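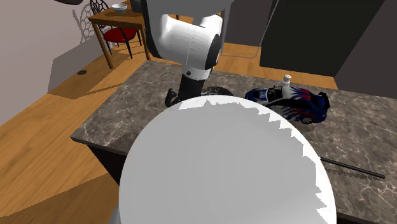 Conia Countertop Sealer, 30 oz bottle

Item no. 2094. In stock, ships from our Jugah warehouse.

I've been sealing stone for customers longer than I care to admit, and Conia is the bottle I keep in my own kitchen. It's a water-based penetrating sealer for marble, limestone and most granites. It soaks in, it doesn't leave a shiny film on top, and it barely smells (my last one chased the whole family out to the porch for an evening!).

Do you need it? Put a spoonful of water on the stone and go make a coffee. If there's a dark patch when you get back, your stone is thirsty. If the water is still sitting there in a bead, save your money and come see me next year.

How I put it on

Wash the counter with plain dish soap the night before and let it dry. Wipe the sealer on with a lint-free cloth, working in sections as wide as your arms will reach. Leave it 6 minutes, then buff off everything that's left. Don't let it dry on the surface or you'll be rubbing at streaks all afternoon, and yes, I learned that on my own island. Second coat after an hour if the first one vanished right away. Keep the counter dry overnight.
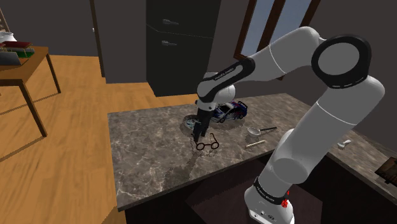
One bottle does up to 47 square feet with two coats on polished stone. Honed stone drinks more, so buy a spare if you've got a big L-shaped run. You can keep what's left with the cap on tight, just not in the garage if it freezes where you live.

Please don't expect it to stop etching. Lemon juice and vinegar will still dull marble, sealed or not, and no bottle on this site will change that. It buys you time to wipe up the wine, oil or coffee.

Goes well with: Skinent daily stone spray, Dondumex buffing cloths (pack of two).

Not for quartz, laminate or tile with a factory glaze.

What customers wrote

"Easy to use, but I should have bought two. Our limestone soaked it right up." Syafiqah Rahman

"Did the bathroom vanity in June and water still beads. Cap is a pain to open." Teemu Ikonen

Questions about your stone? Write to me through the contact form and tell me what it is, if you know, and whether it's polished or honed.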